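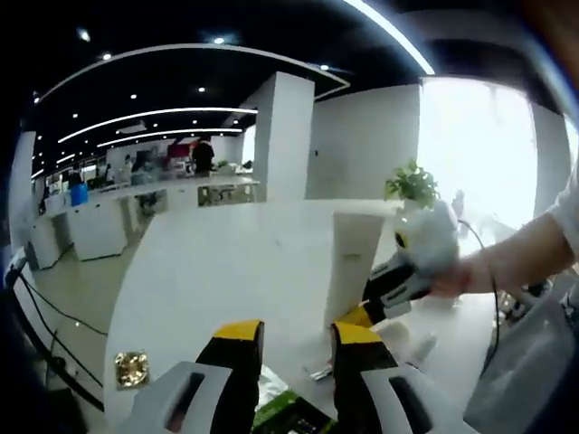

## Plotlow white work table, gloss top

Plotlow sells this as a table "for anything". We've heard that before, so please read the whole page before you order one.

It's a plain desk-height table with a smooth, bright white top. No drawers, no cable tray, no modesty panel. The maker's sheet calls the colour Surna White. It is white. If you already own white furniture from someone else, don't expect an exact match, and don't ask us to hold a swatch up to the phone.

**Price:** $519, top and legs together
**Stock:** 3 in the Jultthorpe showroom, more to order
**Weight rating (maker's figure):** 200 kg, spread evenly
**Assembly:** 40 minutes, according to the leaflet

Ivan Pasichnyk put our floor model together and says the leaflet's time assumes you own a second pair of arms. The weight rating we haven't tested and don't plan to. "Spread evenly" is doing a lot of work in that line, and a person standing on one corner to change a light bulb is not spread evenly.

### The gloss

Most people buy it for the shine, and it's also where most of the complaints will come from. Under a big window the top throws a lot of light back at you. Some customers love that. If you look at a screen all day, sit at one before you pay for it, ideally around noon.

Small things are easy to spot on a plain white surface. So is every fingerprint. Plotlow describes the finish as "smudge resistant", a phrase we have left off our own price tag. A soft damp cloth works. Scouring pads will dull it and the warranty won't help you.

A potted plant looks good on it, and we'd put a saucer under the pot whatever the brochure says about moisture.

### What people use it for

Product sorting, packing, craft, a shared bench in an open office. Lalit Sisodia on our sales desk has been recommending it for cosmetics counters and sample tables, and on that one I'll give him some credit. White bottles on a white top look tidy, and a bit of red on a collar or a label carries well. Clear acrylic pieces are harder to pick out, so put a tray under them.

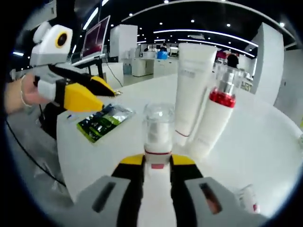
*Gloss top with a squeeze tube, a pump bottle and a wrapped packet.*

Tall, narrow containers will want a level table. Ours needed its feet adjusted twice on the showroom's concrete. The feet do turn by hand, which is more than I can say for the last brand we carried.

### Compared with the Dijkstra

We also stock the Dijkstra in a matte white. It costs more, marks less and has a duller look to it. The brochure for the Plotlow claims the gloss "makes any room feel larger". My own view is that it makes a bright room feel brighter and does very little for a dark one. For a basement, I'd buy the Dijkstra or a better lamp.

### Delivery and returns

Curbside only, unless you arrange otherwise with Lalit. Check the top for scratches before you sign, with the protective film off. Floor models are sold as is. Returns have to come back in the original carton, flat, with all the hardware. The next shipment is due in June.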